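Looking After Volleyball Kneepads, Shoes and Balls at Home

Every August the season starts, the team bag comes home, and somebody's parent forwards a list of miracle fixes. I have tried most of them in my own laundry room. A few work. Plenty are a waste of vinegar.

Kneepads first. The popular tip is to freeze them overnight to kill the smell. I froze a pair for a week and they smelled exactly the same once they thawed. Wash them inside out in cold water, in a mesh bag, with a small amount of plain detergent. Skip the fabric softener, whatever the bottle promises about sportswear. Hang them by the cuff and keep them out of the dryer.

Etenesh Kassa, whose two girls both play libero, swears by a spoonful of baking soda in the wash. I can't tell the difference. It's cheap, so suit yourself.

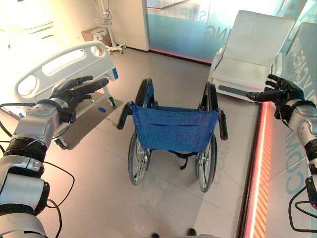 How do you get the grip back on indoor court shoes?

Wipe the soles with a damp rag and let them air dry before practice. Dust is the usual trouble. People sell sprays and sticky mats for this, and I bought the Brurkix spray, which did what the rag did and left a film on my floor. If the tread is worn flat under the ball of the foot, no wipe will help and you need new shoes.

Stuff wet shoes with newspaper and change it after an hour or two. The rice trick is nonsense. I ended up picking grains out of the toe box in March.

Balls: a barely damp cloth, then a dry one. Saddle soap turns up on a lot of these lists, and I wouldn't put it anywhere near a synthetic cover. Check the pressure with a gauge. "Squeeze it and see" is how our team ended up practicing with 5 balls that all bounced differently. Wet the pump needle before it goes in, and throw out any needle with a bend in it.

Leave the team bag unzipped overnight. I have yet to find a scented sachet that does more.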